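Gurnham 道路观察研究参与者招募

我们正在招募经常在城区和近郊开车的人，参加一项关于雨天行车注意力的研究。研究由 Gurnham 出行研究室负责，内容是普通驾驶人在湿滑路面、多车道道路上怎样分配视线：什么时候看前车，什么时候看旁边车道，什么时候注意到信号灯和路边标志。

本次计划招募70名参与者。不要求职业驾驶经验，也不要求对交通研究有了解。我们更希望听到每天上下班、接送孩子、跑客户的人怎么说。

研究背景

我们去年做过一轮问卷，收回有效答卷3,037份。问卷里有一道开放题，请填写人写下雨天开车时最费神的情形。答得最多的不是高速公路，也不是夜间，而是白天、下雨或雨后、车不算少的城区主路。很多人提到旁边有大车并行时不舒服，提到公交车挡住前方视线，也提到路口的灯和标志挤在一起，来不及逐个看清。

问卷能告诉我们大家担心什么，但说不清楚人在路上先看哪里、后看哪里。所以这一轮改为看图访谈和短程陪同驾驶两部分。

参与内容

第一部分：看图访谈，时长90分钟以内，在研究室进行。

访谈员会给您看一组路况图片，都是从车内向前看的视角。每张图先看几秒钟，收起来，请您凭印象说出记得的东西，然后再拿出来慢慢看，在打印稿上圈出您认为开车时应当留意的位置，并按先后标上序号。没有标准答案，圈多圈少都可以。访谈员可能会追问您为什么先圈某一处，您按自己的想法回答即可。

图片的难度不一。有的路上只有一两辆车，有的像下面这张，路面是湿的，左侧紧挨着一辆灰色大车，前方有白色SUV和公交车，对向也有来车，再往前横臂上还挂着信号灯。

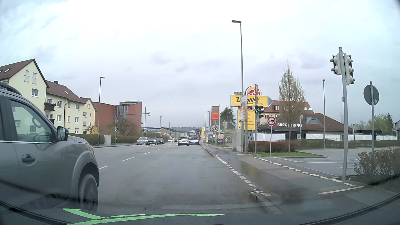
第二部分：陪同驾驶

完成访谈的人中，会有一部分受邀参加陪同驾驶。驾驶使用您自己的车，走您平时熟悉的路线，单程不超过半小时。一名研究人员坐在后排，途中不与您交谈，也不指路。到达后在停车处做一次简短回顾，请您讲讲刚才哪几处减了速、哪几处换了车道，当时看到了什么。

陪同驾驶安排在雨天或雨后路面未干时进行，因此时间要看天气，通常提前一天联系。如当天雨势过大、有大风预警或能见度差，一律改期。您本人觉得不适合开车，也可以随时提出改期或取消，不需要说明理由。

报名条件

年满21周岁，持有有效驾驶证满两年。

最近半年内每周至少开车三次，其中包括有公交车通行的多车道道路。

矫正后视力符合驾驶要求。平时戴眼镜开车的，请在访谈当天带上同一副眼镜。

能用中文或英文进行日常交流。

参加陪同驾驶的，车辆须在检验有效期内并已投保，后排至少有一个带安全带的座位。

以下情况暂不接收：正在服用会引起嗜睡的药物；近三个月内做过眼部手术；在驾驶培训机构或车险公司任职；参加过我们去年的预备访谈。只填过问卷的人可以报名。

我们尽量让不同年龄和驾龄的人都有名额。目前60岁以上的驾驶人和驾龄不足五年的驾驶人报名偏少，这两类会优先安排。

报酬与费用

看图访谈每人40欧元，访谈结束当天支付。

参加陪同驾驶另付55欧元，含油费或充电费用。途中如产生停车费，凭票据报销。

来研究室的公共交通费用凭票报销。自驾前来的可停在楼后院子里，入口窄，大车请停到街对面的公共停车场，停车费同样可以报销。

中途退出的，已完成部分照常付款。

资料处理

访谈会录音，录音转成文字后删除。文字稿只用编号，不写姓名、车牌和住址。您圈画过的打印稿由研究室保存，用于统计各位置被圈出的次数和先后。陪同驾驶时只做书面记录，不录音，不记录您的行车速度，也不会将任何内容提供给保险公司或警方，法律另有要求的除外。

签署同意书之前，您有足够的时间阅读全文并提问。研究期间任何时候都可以要求查看或删除自己的资料。研究报告发表后，统计结果中的数据无法再单独撤回。

报名方式

请在3月11日之前填写本页末尾的报名表，或到前台领取纸质表格。表中需要填写出生年份、驾龄、常走的道路类型、每周大致开车次数，以及方便访谈的时段。请不要在表格里附驾驶证照片，来访时出示原件即可。

收到报名后，我们会先打一个十分钟左右的电话，核对条件，约定时间。没有被选上的人也会收到答复。名额满后报名的列入候补名单，候补名单保留到8月，届时如仍未联系您，资料会被删除。

联系人

报名和时间安排：Gemma Testa

同意书、资料查询与删除：Eirini Kokkinos

陪同驾驶和车辆条件方面的问题：Tarun Pathak

办公时间为上午九点到下午五点，中午十二点半到一点半前台无人接听，可以留言。留言时请说清姓名和回电号码，并注明是道路观察研究，同一部电话还接其他项目的来电。

同期招聘：兼职访谈员（4名）

看图访谈部分需要兼职访谈员，每周工作两到三个半天，合同期到研究结束为止。工作包括接待参与者、按提纲提问、整理打印稿和核对录音文字。要求中文和英文都能流利交谈，打字准确，能耐心听人把话讲完。有驾驶证的优先，没有也可以申请。上岗前有两天带薪培训，培训期间需要旁听至少三场访谈。

应聘者请将简历和一段不超过半页的自我介绍交给 Lambros Antoniadis，并写明每周可以工作的时段。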